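Laundry night is moving to Tuesday, and I have thoughts

By Ilaria Lombardi

If you live in Netville you have probably already had the letter, or found it under a pizza menu. Starting in July, our electric co-op is switching everyone to time-of-day rates, and the short version is that running big appliances between 4 and 9 p.m. will cost more than it does now, and running them after 9 will cost less. I read the thing twice at the kitchen counter and then went and looked at the laundry pile.

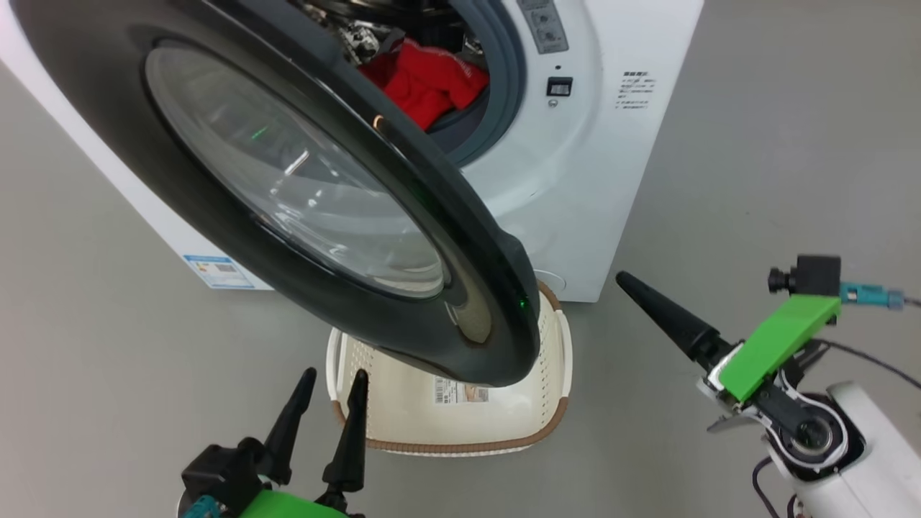
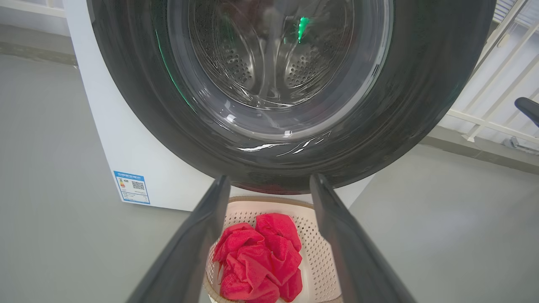 The co-op says 2,467 homes are affected, so that's everybody on the Netville side of the creek plus the newer streets up behind Stodine Park. Businesses stay on the old plan until at least next year. Apartments with one shared meter are staying put too, so if your landlord pays the electric, you can stop reading and go enjoy your evening.

I called the office to find out what this means for a regular person and got Mirko Mancuso, who handles billing questions and was very patient with me. He told me the evening stretch is when the whole town comes home and turns everything on at once, and the co-op has to buy extra power at a bad price to cover it. "We're not asking people to sit in the dark," he said. "If you can push the dryer and the dishwasher back a few hours, that's most of it right there."

I asked him for a number, like everyone does. He said a household that moves its laundry and dishes out of the evening could save more than 20 dollars over the summer. I'll be honest, I was hoping for a bigger one! But he also said a household that changes nothing could see its bill creep up by about the same amount, and that got my attention.

There was a public meeting on it last week in the library basement, with 148 people signed in and not nearly that many chairs. I stood by the coat rack with Sizwe Hlongwane from my street, who works nights at the Sartori bakery and thinks the whole plan is terrific (he does his wash at ten in the morning and always has). Other people were a lot less happy. Cosimo Greco, who has four kids and a house on Mill Road, got up and said that in his family the dryer runs when there's somebody awake to empty it, and that is between supper and bedtime, period. He got the biggest hand of the night.

A woman behind me wanted to know about window air conditioners, and I thought that was the best question anybody asked. You can put off a load of towels. You can't really put off being hot at six in the evening. The answer from the front table was that customers over 65, and anyone with a medical need, can apply to stay on the flat rate. The form is one page and you can pick it up at the office or ask them to mail it. Everybody else can cool the house down earlier in the afternoon and then nudge the thermostat up a couple of degrees, which sounds fine if you have a thermostat. I have a box fan and a wet washcloth.

Weekends are exempt, by the way — the letter buries this on the back. Saturday and Sunday are the low rate all day long, so if you're a weekend laundry person you don't have to change a thing.

The other item on the back is the free meter check. The co-op has hired Fidovach, the electrical outfit over by the feed store, to visit 80 homes with older meters that can't track the time of day. If yours is one of them you'll get a phone call first, and the visit takes less than an hour. Serena Monti at the co-op's front desk asked me to pass along that the crew carries photo badges and will never ask for money at the door. If somebody does, call the office.

As for me, I've picked Tuesday after nine. I tried it this week as a practice run and fell asleep on the couch before the dryer was done, so I folded everything at six the next morning with the radio on — and the shirts were a wrinkled mess. I'm going to try hanging them up instead.

Questions can go to the co-op office on Front Street, open until 5 on weekdays. A second meeting is planned before the new rates kick in, upstairs this time, where there are more chairs.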